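Sandholm Cricket, junior program: where we are in August

Hi Rocío,

You asked for something short and readable this time, so I've left the spreadsheet for Unathi to send and I'm just going to tell you how it's going. Mostly well! We're past the halfway point of the Gernen grant and the kids are still turning up at 8 in the morning, which I did not expect in this heat.

The big item was the practice nets. Both lanes at Calvo Park are up and in use. The matting cost more than we were quoted (the supplier changed the backing on us between the estimate and the order), so we went $800 over on that line. Unathi Rampersad moved it across from travel, where we had room after the Wekness away game got rained off. The total for the nets is now $4,000 and I don't see it growing.

Coaching has been the fun part. We have 2 age groups, and the younger ones have finally stopped throwing the bat when they run. The older group spent most of July on running between the wickets and backing up at the bowler's end, after a very silly afternoon when we lost 6 wickets to run outs against Wekness at home. Calling is much louder now. Too loud, if you ask the tennis people next door.

I've also been working through the scoring course in the evenings, at home with the old scorebooks spread out, and I should be able to sign off on our own match sheets by the end of the season. That saves us borrowing a scorer from Gernen every time. 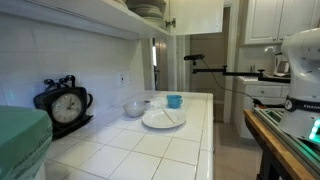
What's still behind

The girls' session. We've got a coach lined up and a slot at Calvo Park, but the school flyers went out late and sign-ups are thin. I'd like to push the start to after school is back and keep the money in the same line, if that's okay with you.

Helmets are the other one. The small sizes are on back order, so the youngest group is still on soft balls until they show up. Could you let me know about the girls' session dates before I rebook the park?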